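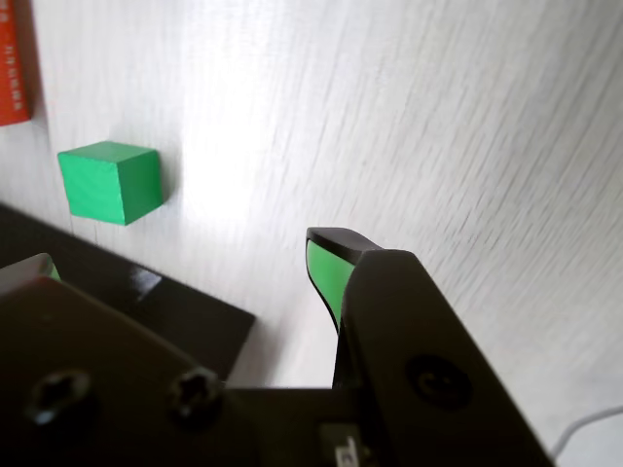

Green block on the white table

From: Arlo Crenshaw
To: Pridgate toy library list
Date: 6 May 2021
Subject: Re: Wooden block sets, what to keep

On the Cavcombe branch question, my answers are under the quoted part.

> We have been given a lot of loose wooden blocks and a few
> part sets. Before we put them on the shelf I would like to
> know three things. Do we wash them the same way as the
> plastic ones? Do we lend part sets or hold them back until
> they are complete? And what do we do about blocks where the
> paint has started to chip?
>
> The Luslow branch says they soak theirs. Is that right?
>
> Montoya

Please don't soak them. Wood swells and the grain lifts, and then the paint goes at the corners. Wipe each one with a damp cloth and a little dish soap, wipe again with plain water, and stand them on a rack overnight. If Luslow has been soaking theirs I would like to hear how the older sets are holding up, so could someone from there write in.

Part sets can go out. Put the real count on the bag tag and change the catalog entry to match. Families mind a wrong number on the tag much more than they mind a small set. The only ones I would hold back are the pattern sets with printed cards, where a child can't finish the card if a color is missing.

Chipped paint depends on the age of the block. If we know the maker and it is a recent set, sand the spot lightly and lend it. If we don't know where it came from, take it out of circulation. We can't test old paint ourselves and I don't want to guess.

For storage, the cotton bags with a drawstring work better than the lidded tubs. We have 12 bags left at Pridgate and I can send 8 of them over with the next van run. Keep the other sets in whatever you have until the May order comes in.

One more thing for everyone. The catalog has 2 entries for the large alphabet set and both show as available. We only own one. I will delete the older entry unless somebody objects.

Arlo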